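To: members list
Subject: Re: Tuesday call and the token register

On Tuesday, Loïc Riviere wrote:
> Could the secretariat confirm whether holders who kept their Skoswood
> tokens in a custodial wallet will be able to vote in January? Our
> exchange tells us it will not pass votes through. We hold 359 tokens
> and would prefer not to move them twice.

Dear Mr. Riviere, dear members,

Under the current rules, votes are counted by wallet address. Tokens held with an exchange are recorded under the exchange's address, and the holder behind it cannot vote separately. Members who wish to vote in January must therefore move their tokens to a wallet they control before the register closes. One transfer is enough. Tokens may remain in that wallet after the vote.

The minimum holding for a vote remains 100 tokens. Proposals require the support of 3 members, each holding at least 200. Wurkstead will continue to maintain the register, and Rolland will review the count as before. Neither firm will ask any member for a private key or recovery phrase. Please forward any such request to this list.

The draft text on transaction fees is still open for comment. Replies should quote the paragraph number concerned.

Regards,
Members' Secretariat
Meltville Digital Asset Association

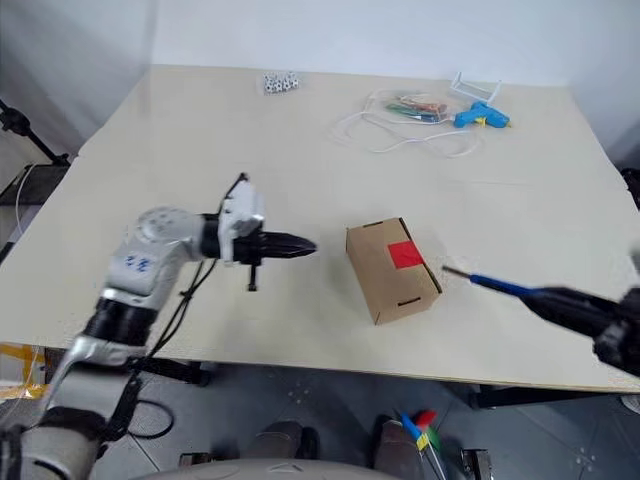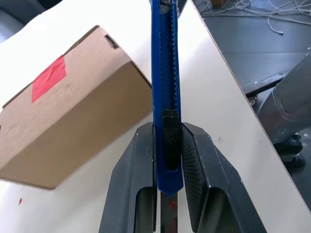
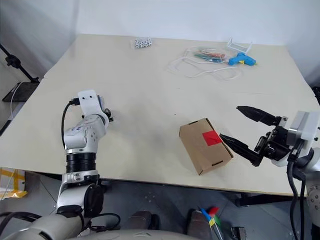

Utility knife (second picture); table and robot arms (first and third).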